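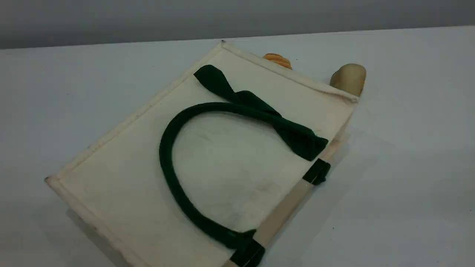 What did the packing team want the robots to take over first? The lifting at the end of the line, and the late shift that went with it.

Work > Automation > Interviews

Érica Quintana runs the packing room at Indora, a firm in Trindade that fills canvas bags for grocery delivery. She has worked there for 4 years. In August the company began handing part of the bag work to robot arms, and she was put in charge of deciding which part.

"Boxes were easy," she says. "A box has the same shape every time you look at it. A bag doesn't, and the handles are the worst of it. We started with 200 practice bags and I had opinions on all of them by the end."

The arms run on software called Clolluvlow. Quintana's people spend the first hour of each shift setting out bags and writing down what goes wrong.

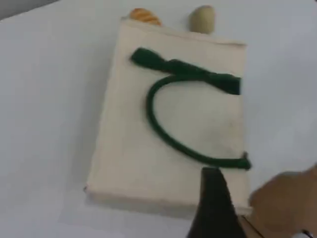
That hour used to be packing time, and it took a while before the daily target was lowered to match. The target is now 126 orders per packer. Quintana asked for 100 and still thinks that would be the right number.

"You can't ask someone to teach a machine and keep the old pace," she says. "I said that at the first meeting and I'm still saying it."

No jobs have been cut. Two packers moved to the Gindinau site, which has no arms yet, and both had asked to go. The others were trained to stop an arm, clear it and start it again. The training came with a small raise.

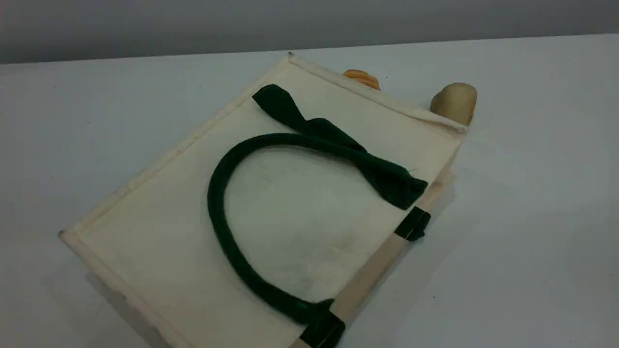

Osvaldo Rocha is less sure about the raise, and says it should have come before the training, with the new duties put in writing. He also says his back hurts less than it did last year and that he would not go back to the old line.

Quintana agrees with him about the paperwork. The new job descriptions are still in draft.

"They'll be signed before we add another arm," she says. "I've told the office I won't take delivery otherwise."

We use cookies to remember your settings. Accept | Manage

Home | News | Interviews | Archive | Contact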